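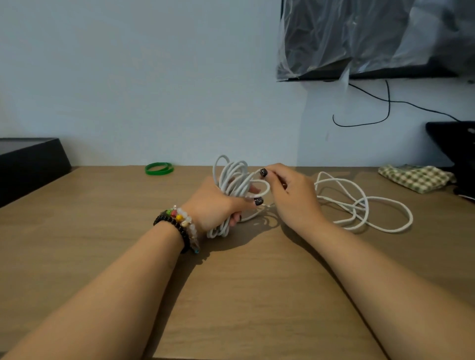 White cable, gathered in one hand over a wooden table.

Drip line runs strong near the valve, almost nothing at the far end

Illia Zhuravel
Posted Feb 28, 2021

I put in drip irrigation under mulch for a set of perennial beds and want to sort it out before the growing season. Total bed area is 1,133 square feet. The soil is clay loam with three inches of shredded hardwood mulch on top. The beds run along a slope, with the faucet at the low end. The rise from the faucet to the top bed is seven feet.

Setup, in order from the faucet:

Wirno battery timer, single outlet
Backflow preventer
Joshi screen filter, 150 mesh
Pliririer pressure regulator, 25 psi
Half-inch poly mainline, 99 feet to the last tee
Flosus dripline, emitters every 12 inches, 0.9 gallons per hour each, rows 18 inches apart

The dripline is the pressure-compensating type. The sheet that came with it says it needs at least 15 psi at the emitter to hold its rate.

I ran it for five minutes with cups set under emitters. Close to the faucet I got 7 ounces. In the last bed I got 2 ounces. I flushed every row and the water came out clear. I then took the filter screen out and rinsed it, put it back, and got the same numbers. A gauge on the end cap of the mainline reads 6 psi with everything running. With the dripline rows all shut off it climbs to 22.

Static pressure at the faucet is 58 psi. Filling a five-gallon bucket takes 50 seconds with the faucet fully open.

My plan was to swap the 25 psi regulator for a 40 psi one. The shop clerk said that should push more water to the top. Before I buy it, is that the right part to change? I would also like to know how long to run it once it works. Last summer the lower beds stayed soggy and the upper ones lost several asters.

Arsen Harasym

Leave the regulator alone. You are short on flow, and your own numbers show it.

Work it through. 1,133 square feet with rows 18 inches apart takes 755 feet of dripline. At one emitter per foot, that is 755 emitters. Multiply by 0.9 and the system wants 680 gallons per hour, or 11.3 gallons per minute. Your bucket test gives 6 gallons per minute. The faucet can't supply what the emitters ask for, so the pressure falls until the two match. The rows closest to the source get the larger share.

The pipe is a second limit. The usual working ceiling for half-inch poly is 240 gallons per hour, and less than that on a long run. You are trying to send nearly three times that through one line. Friction loss goes up much faster than flow does, so most of your pressure is being spent in the first part of the mainline.

The slope matters less. Water loses 1 psi for every 2.31 feet it climbs, so seven feet costs you 3 psi. That agrees with your gauge reading 22 psi when the rows are off. It also tells you the regulator is doing its job.

A 40 psi regulator won't change the supply. With all the rows on, the faucet can't hold even the lower pressure. If you later shut off part of the system, the remaining rows would see close to the full 40, and barbed fittings start popping off at that level unless they are clamped.

Split it into three zones:

Zone one, lower beds, 250 feet of dripline
Zone two, middle beds, 250 feet
Zone three, upper beds, 255 feet

Each zone then draws 225 to 230 gallons per hour, under 4 gallons per minute. Your faucet can do that with some margin. Run a separate half-inch feed from a manifold at the faucet to each zone. Don't tee all three off the existing line with manual shutoffs unless you are willing to walk out and turn them yourself. The existing 99 feet can stay as the feed for the upper beds once the lower tees are capped.

For the upper zone, bring the feed into the middle of the bed and split the rows both ways. No emitter should be far from a header. If the gauge still reads under 15 psi at the top with only that zone on, replace the feed for that zone with three-quarter-inch poly. Keep the dripline as it is.

Order of work:

1. Cap the lower and middle tees and test the upper beds alone on the existing line. This costs you a few end caps and proves the point before you buy anything else.
2. Read the gauge at the end of the header.
3. Repeat the cup test. At the rated 0.9 gallons per hour you should collect 9.6 ounces in five minutes.
4. If the numbers hold, build the manifold and lay the other two feeds.
5. Flush each feed before connecting the rows to it, then flush the rows.

You need a timer with three outlets, or three valves and a small controller. Put the backflow preventer and filter ahead of the manifold so you only need one of each, after checking whether your backflow preventer is rated for valves downstream. The common hose-end vacuum breaker is not made to sit under constant pressure. If yours is that type, keep the timer valves upstream of it and fit one breaker per outlet.

Peadar Gallagher

I had the same thing and it was a kinked pipe. Walk the line and lift the mulch at each bend. Also check that the timer isn't running in some low-flow mode. The battery ones get sluggish in December and don't always open all the way after that. New batteries fixed mine. 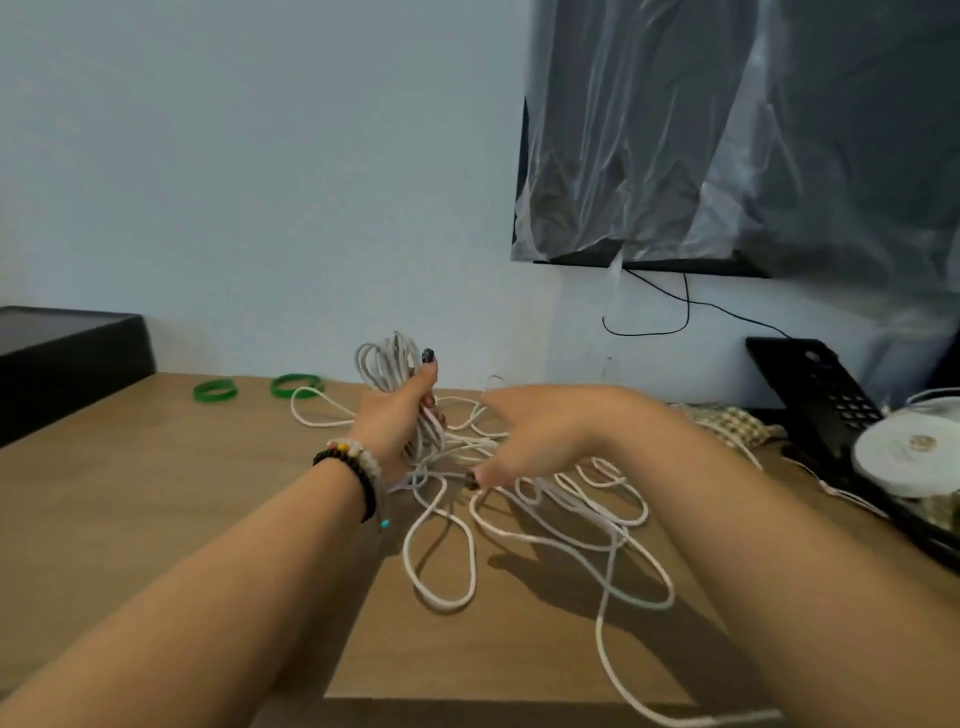 Oana Radu

A kink wouldn't explain the bucket test, which was taken at the open faucet before any of that pipe. Worth checking, but Harasym's arithmetic covers the readings without it. I'd do the capped-tee test first.

On run time, here is how I would set it for clay loam.

Your layout puts one 0.9 gallon emitter on every 1.5 square feet. That works out to 0.96 inches of water per hour, a high rate for clay loam. Most clay loams take in a good deal less than that before water starts to pond or move sideways, and on a slope it goes to the lowest bed. Some of the sogginess at the bottom is probably runoff under the mulch.

Established perennials in midsummer can be started at one inch per week, less rain. One inch over 1,000 square feet is 623 gallons, so you can check the total against your water meter. With all emitters at their rated output, one inch takes 62 minutes. Divide it:

Two watering days per week, three or four days apart
Three cycles of 10 minutes per zone on each of those days
At least 40 minutes of rest between cycles on the same zone

With three zones, rotate them. Zone one runs, then two, then three, then a pause of 20 minutes, then back to one. Each zone gets its 40-minute rest and the timer does it with three start times. Check that the new timer allows that many starts per day. Some cheap ones only allow two.

Dig a small hole with a trowel the day after watering, midway between two rows. The soil should be damp at six inches. If it is dry at that depth, add a cycle. If it smears and shines on the trowel, drop one. Test the top and bottom beds separately and expect to end up with a shorter setting at the bottom.

Pull the mulch back to two inches over the rows while you are testing so you can find the emitters again. Put it back at three after, and keep it off the crowns of the asters.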